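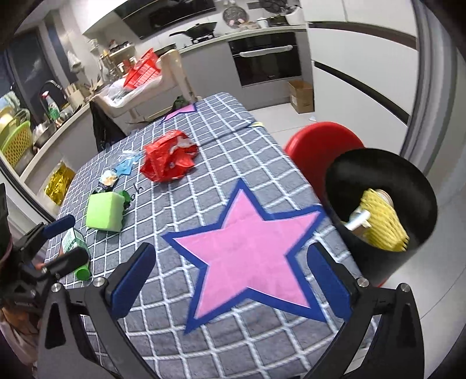

Narnside group collects kitchen clean-up examples for its learning system

November 2022

A small group in Narnside has started to gather examples of one of the most common jobs at home: clearing the table and putting the waste in the bin. The project is called Grarkora, and it is run by the company Flavow. The examples are recorded in ordinary kitchens with hand-held grippers, and later they will be used to train a robot arm.

So far the group has 1589 recordings from the kitchen work. Of these, 287 were made in the last round, when the people who record used two grippers at the same time, one in each hand. Vasiliki Psarras, who leads the collection, says that the two-handed examples are slower to make but more useful for soft things such as bags and nets.

"A cup is quite easy. A plastic bag is different each time you touch it," she explains. "If we record only cups, the system will learn only cups."

The group first tried the method in June with clean, new objects on a plain table. The results were too regular, and the trained model had difficulties when it met a crumpled wrapper. After this, Struan Tennant proposed to keep real packaging and to change the position of the objects before each recording. He also asked that the bin is not always on the same side of the table.

Every recording is checked by a second person. Annag Urquhart and Lachlan Kerr share this work, and in the last round they removed 135 recordings from the older material, mostly because the object was dropped outside the bin or the hand moved too fast. Recordings where an object slips and is picked up again are kept – they have their own label in the set.

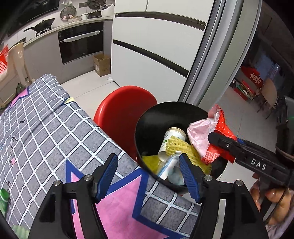 Does the system need to know the name of each object?
It learns from the movement and the video together, so names are not necessary for the training. The checkers write a short note for each recording, but this is only for searching in the set later.

The next round will add 200 recordings of wiping the table after it is cleared. Ailsa Kerr is preparing the instructions for it, and the storage for the new material will be provided by Gunn.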